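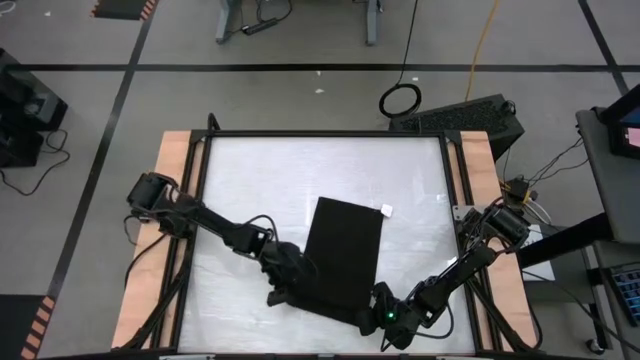

Dark cloth on the white table, held from both sides

The Ondelby Long Wool Wrap

If you have been with us for a few winters you will know that we don't bring out a new wrap very often. The last one was the Jokden, which plenty of you still write to us about, and we were in no hurry to replace it. But so many letters asked for something longer, with a proper collar and pockets deep enough for gloves, that Horacio Olivares went back to his cutting patterns last April and started playing around. The Ondelby is what he came up with, and we're awfully fond of it.

It's a generous coat-weight wrap that closes with a tie belt and one hidden button at the waist. The collar can be worn flat or turned right up around the ears, and it stays up, even in a good wind. The sleeves are cut wide through the upper arm so that a chunky jumper fits underneath without bunching. I wore mine over a cardigan and a flannel shirt all through a very cold market morning and could still reach the top shelf of the van.

The fabric
The outer is a wool and alpaca blend, 500 grams to the metre, woven for us by the Lucero mill. It's soft on the neck but has some body to it, so the hem hangs nicely and doesn't flap about your knees. The lining is a plain satin-weave viscose in a matching colour. We did try a patterned lining (there was a very pretty one with little ferns) but it showed at the cuff when the sleeve was rolled, and Horacio wouldn't have it.

Colours
Charcoal, moss, oatmeal and a deep plum we're calling Fusard. The plum looks browner under indoor lights than it does outside, so if you are matching it to a scarf, please ask us for a swatch first. Swatches are free and we post them most afternoons.

Sizing
Sizes run from 8 to 24. The wrap is roomy, and if you sit between two sizes the smaller will usually do, unless you like to layer heavily. The length is the same across the range and falls below the knee on most people. Arnulfo Grajales in our workroom can shorten the hem or the sleeves before we send it out -- just leave a note with your order. Altered wraps can still be exchanged for a fault, though we can't take them back for a change of mind.

Looking after it
Hang it on a wide wooden hanger and give it a brush now and then with a soft clothes brush. Small marks will mostly come off with a damp cloth and a bit of patience. Otherwise dry clean only, please, once a season at most. Store it folded over the summer with a bit of cedar, and have a look at it every month or so if you've had trouble with moths.

What comes with it
2 spare buttons, a length of matching darning wool and a cotton storage bag with a drawstring.

Ordering
We are making 1,218 of these for the first run, and the plum is the smallest batch by a fair way. Orders placed before noon leave us the same afternoon -- allow a little longer for alterations. If your size has gone, put your name down on the waiting list and we'll write to you when the next lot of cloth comes in from the mill.

Product code: 1774
Made to be worn with: the Jokden mitts, the ribbed beanie, the long cable scarf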